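Open Day at Drendholm: We Went to See the Robots Put Away Groceries
6/24/20

Sixteen of us signed up for the open day at the Drendholm robotics lab, and 15 turned up, which by the standards of our outings is a stampede. The sixteenth was Gillespie Kerr, who had organized it. He had the wrong building and spent a pleasant hour at a talk on drainage.

The lab is on the second floor, past a vending machine that wanted exact change. Our host was Heidrun Stöckli, who has been teaching robot arms to tidy up after pretend meals for longer than she cared to say. Her group calls the project Poltar. Ayman Berrada asked what it stood for and was told that it didn't stand for anything, they had just run out of Greek gods.

I had expected a factory floor, with sparks. What you get is a black table in a sort of fabric booth, with an arm coming in from either side and a supply of toy food. The dark cloth keeps the background plain, Heidrun said, so the cameras have less to get confused by. I have been thinking of hanging some in my kitchen.

The jobs are the kind you'd give a four-year-old. Pick up the carrot. Put it in the basket. Leave the egg alone. A person guides the arms through each job again and again, all of it gets recorded, and the software then has a go at doing the same thing without help. They have 2361 of these recordings so far. Heidrun said this in the tone of someone who had sat through most of them.

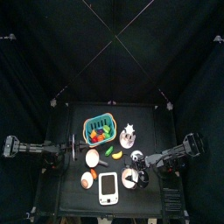

Morena Martinelli, who taught second grade until last November, wanted to know why they didn't clear the table first. Heidrun said the mess was the point: real counters have the frying pan next to the banana and some gadget lying in the middle of everything, and a robot that can only cope with a bare table isn't going to be much use in anyone's house. Morena said she'd had classes like that.

We were then invited to drive. Each visitor got a turn at the controls, with the basket as the target. Gediminas Lukoševičius, a retired crane operator, put his cucumber in on the first try and accepted the applause as his due. My own turn lasted nearly 12 minutes and ended when Heidrun asked, very kindly, if I would like her to take over. I'm told my attempt was recorded as well and will be filed under things not to do.

Coffee was served down the hall by human beings, and it was fine. Anyone who missed the trip can put their name down for the next one with Gillespie, who has promised to write the room number on his hand.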